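Guides > Laundry > Color sorting

We use cookies to keep this site working. Accept / Settings

Keeping reds from turning everything pink

Quick one, I'm between loads. Same method I used in the shared laundry at Rostasholm and still use at home in Flovwood. Works for towels, tea towels, cleaning cloths.

First – test the color. Damp white rag, press it on a hidden hem, hold a minute. Color on the rag? Wash that one alone.

Then sort. Whites, pales, darks, reds. Reds get their own pile, always. Pinks can go with pales once they've passed the rag test. Never leave damp reds on top of anything light, not even for an hour. Learned that with a tablecloth from Aasen. 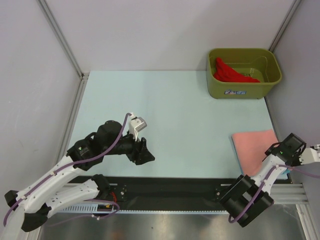
Red cloth in the bin, pink one folded outside it.

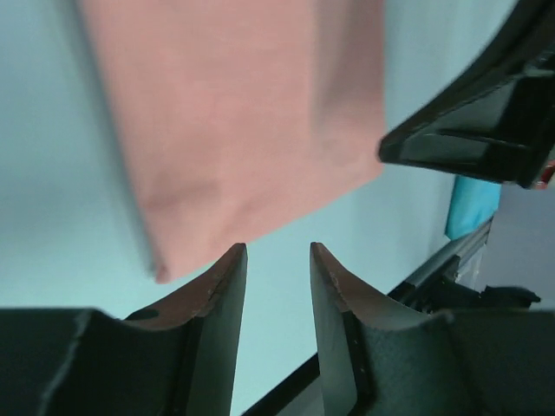 Washing. Cold water, short cycle, half the soap you think. Don't overfill the drum, cloths need room to move. New reds: wash alone 2 times before they go near anything else. Spin at 1000, no higher for thin stuff.

Take them out right away. Dont let them sit. Shake each one, pull the corners square, hang by the short edge out of direct sun. My Erholm dryer has a 49 minute low setting, fine for cotton if it's raining.

Already got pink on your whites? Do not dry them. Rinse cold, soak overnight in oxygen bleach (check the label frist), wash again. Still pink – soak again. Wool and silk, skip the bleach and ask a cleaner.

Fold once fully dry.

Related
Getting candle wax out of a tablecloth
Why towels go stiff
Cleaning the soap drawer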